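Nirkby Stacking Bin, 23 quart
Item 103 – sold singly or in a case of 20

An open-top plastic bin for sorting paper, mail and craft stock. Made by Hnatiuk for the Nirkby line. 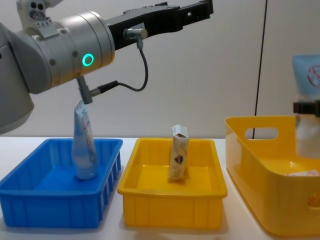
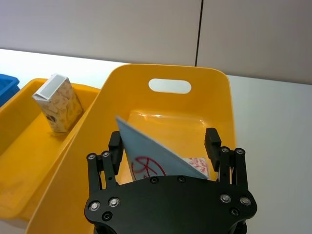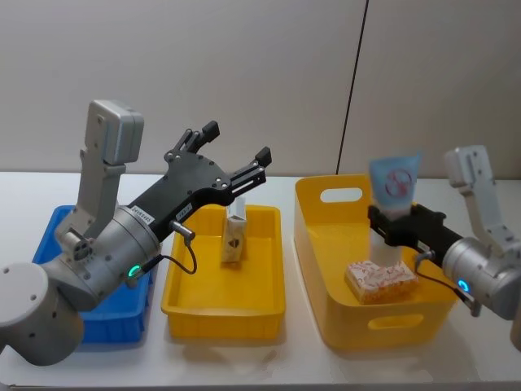
The Nirkby has a flat base and a rolled rim, so it can be carried with one hand when half full. The walls are smooth inside and wipe clean with dish soap. Yellow is the easiest color to spot from across a room, and a large yellow bin like the one with the light blue paper suits a shared worktable. Each bin is 13 inches deep. Letter and legal sheets lie flat in the bottom without curling.

Empty bins nest. Full ones stack three high with the Flostisora lid, sold separately – the older Fleston lid does not fit.

Do not use in a dishwasher or near a heater. Label holders clip to the short side only.

Colors change with the May catalog. For case orders or replacement lids, write to Svyatoslav Zakharchenko in the order office. Singles ship flat rate, cases by freight.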